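Odora 衣物整理任务参与者招募(居家叠衣方向)

发布日期:2021年1月23日
招募方:Odora 家务流程研究组
项目名称:Taltama 深色织物折叠
工作地点:Wumesow 活动点洗衣间
用工形式:短期兼职,按场次结算

一、岗位概述

本项目采集普通家庭环境下衣物展开、抚平、折叠、归堆的完整操作过程,重点为黑色及深色衣物。深色面料褶皱对比度低,领口、袖口与下摆的边界不易辨认,折叠误差明显高于浅色衣物。现面向社会招募参与者,按统一工序在铺有桌布的桌面上完成折叠任务。

本期计划完成333件次有效折叠,每件次包含展平、对边、折叠、放置四道工序。参与者无需服装或洗衣行业从业经历。

二、任务内容

1. 取出待整理衣物,单件平铺于桌面,衣物正面朝下。
2. 从中部向外抚平,消除贯穿性折痕。细小皱纹不作处理。
3. 对齐两侧边缘,按工序卡规定的折线完成折叠。
4. 折叠完成后移至指定区域。同类衣物叠放,朝向一致。
5. 填写件次记录表,注明衣物类别、工序用时及返工次数。

带有外露标签的衣物,标签一律保留原位,不得剪除或内塞。标签位置作为判断衣物朝向的依据之一,记录表中须单独勾选。

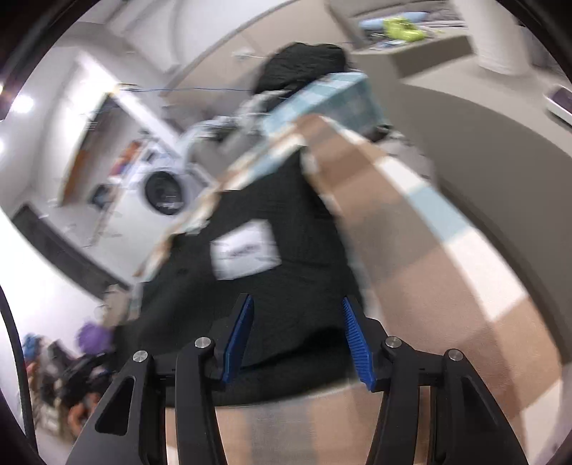
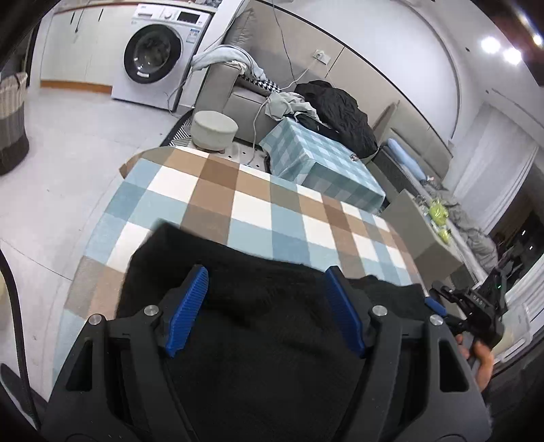
黑色衣物与方格桌布

全文阅读约需4分钟

三、作业环境

作业桌面铺方格桌布,色块以棕、米、白、浅蓝为主,与黑色衣物形成明暗差异,便于核对衣物外缘。桌布在场次进行中不得更换、抽拉或翻面。桌布移位后,应先将衣物取下,重新铺平桌布,再继续当前工序;该件次记为中断,不计入有效数量。

房间内设有滚筒洗衣机。折叠场次进行期间洗衣机不运转,参与者不承担洗涤、晾晒工作。室内不设专用照明,以房间原有光线为准。参与者不得自行加装台灯或调整窗帘。

四、参与条件

1. 年满十八周岁,双手活动正常,能够连续站立作业。
2. 能够辨认深色面料上的缝线、折边及标签。佩戴眼镜者可以报名。
3. 对棉、化纤及常见洗涤剂残留无接触性过敏。
4. 能够按书面工序操作,不凭个人习惯增减步骤。
5. 能够参加至少2个完整场次。中途退出的,已完成的有效件次照常结算。

有以下情况者暂不录用:手部有未愈合伤口;作业当日佩戴假指甲或易钩挂织物的首饰;近期已参加 Dizon 方案试做的人员。

五、工序质量要求

对边偏差以衣物下摆为准,两侧边缘应基本重合。上衣类折叠后外形为矩形,袖部不得露出。下摆呈弧形的衣物,以弧线两端为对齐点,弧形部分向内折入,不强行拉直。

衣物某一角翘起或自身重叠的,应先回到展平工序,不得直接折叠。面料较薄、边缘呈波浪状的,从较厚一侧开始抚平,顺势推向薄侧。单件返工超过两次,停止操作,将衣物交回现场人员重新编号。

记录表由参与者本人填写,字迹须可辨认。用时以秒为单位,不取整。漏填一项视为该件次无效。

六、场次与报酬

每场4小时,含工序讲解及中间休息。每场报酬116元,当场签字确认,次周统一转账。场次分上午与下午,同一参与者每日限参加一场。交通费用自理。场地提供饮水,饮水须放置在作业桌面以外。

首场开始前进行试折,试折衣物不计件,仅用于确认参与者是否理解工序卡。试折未通过的,可改期重试一次。

七、着装与物品

建议穿着浅色短袖或可挽起袖口的上衣,避免深色袖口与衣物混淆。长发须束起。手机调至静音,作业期间不放置在桌面上。参与者无需自带衣物、夹具或整理用品,自带的折衣板一律不使用。

八、资料使用

场次过程将进行影像记录,用于工序分析。参与者须在首场开始前阅读并签署知情同意书。报名表中的联系方式仅用于场次安排及结算,项目结束后删除。参与者可随时提出退出,退出后不再安排后续场次。

九、报名方式

在 Wumesow 活动点前台领取纸质报名表,或在 Odora 网站招募栏目提交电子表格。表格须填写以下内容:

可参加的时段(上午或下午)
惯用手
是否佩戴眼镜
对织物或洗涤剂的过敏情况
是否参加过 Dizon 方案试做

审核通过者将收到短信通知,内容包括场次编号、到场时间及工序卡电子版。请在到场前通读工序卡。收到通知后未能按时到场的,须提前一天回复短信取消;未取消且缺席者,本期不再安排。

本期场次排满即止。浅色衣物及床品折叠的招募计划于8月另行发布,本期报名表不自动转入,需重新提交。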